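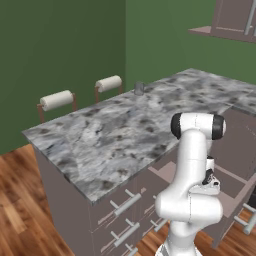 The Putton Kitchen Drawer Set is a collection of simulated robot demonstrations prepared by the Dristley student robotics club for its second-year project in mobile manipulation. It was assembled to give club members a shared body of material for training and comparing small control policies on drawer tasks. All episodes take place in one kitchen layout, with a white arm working beside a marble-topped island and mauve-gray cabinets fitted with silver bar handles. Wall color, stool position and the cup on the countertop belong to the fixed layout and are not task objects.

Contents

The release holds 1311 episodes. Of these, 287 are reserved for evaluation and must not be used in training. Each episode consists of a camera stream, joint positions, gripper state and a one-sentence instruction in English. No episode is longer than 3000 simulation steps. Episodes that reached the limit were kept and carry the label "timeout" in the index file.

Tasks

Three task families are included: opening a drawer, retrieving an object from an open drawer, and closing a drawer. The retrieval family is the most difficult of the three. The side walls of the drawer leave little clearance for the wrist, and small objects are often in shadow.

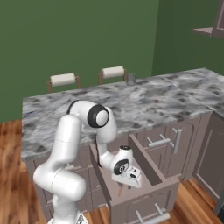

Figure 2. Gripper lowered into the open drawer, near a small orange-brown object.

Collection

Demonstrations were recorded by club members on the two Birus workstations in the Delaunay teaching laboratory, using a hand controller. Each operator completed a practice session before contributing to the set. Sessions were held on Thursday evenings and ended in February. Wian Venter and Abundio Esquivel reviewed every episode and assigned the outcome labels "success," "failure" or "timeout." Disagreements were settled by Rosemarie Nolte, faculty advisor to the club.

Known limitations

Only one kitchen is represented, and lighting does not vary between episodes. Policies trained on this set alone should not be expected to transfer to other rooms or to physical hardware. Contact between the gripper and the drawer walls is approximated by the simulator, and contact forces were not recorded. Instructions were written by a small group of students and show limited variety in wording. In the closing family, several instructions refer to "the drawer" without stating which one is meant.

Use and attribution

The set may be used for coursework and noncommercial research. Reports that rely on it should name the Dristley student robotics club and state the release number. Modified versions must be given a different name.

Maintenance

Yannick Royer maintains the index file and the loading scripts. Malachy Foley is responsible for the evaluation split. Errors in labels should be reported with the episode number and the step at which the problem occurs. Corrections are collected and issued together at the end of each term.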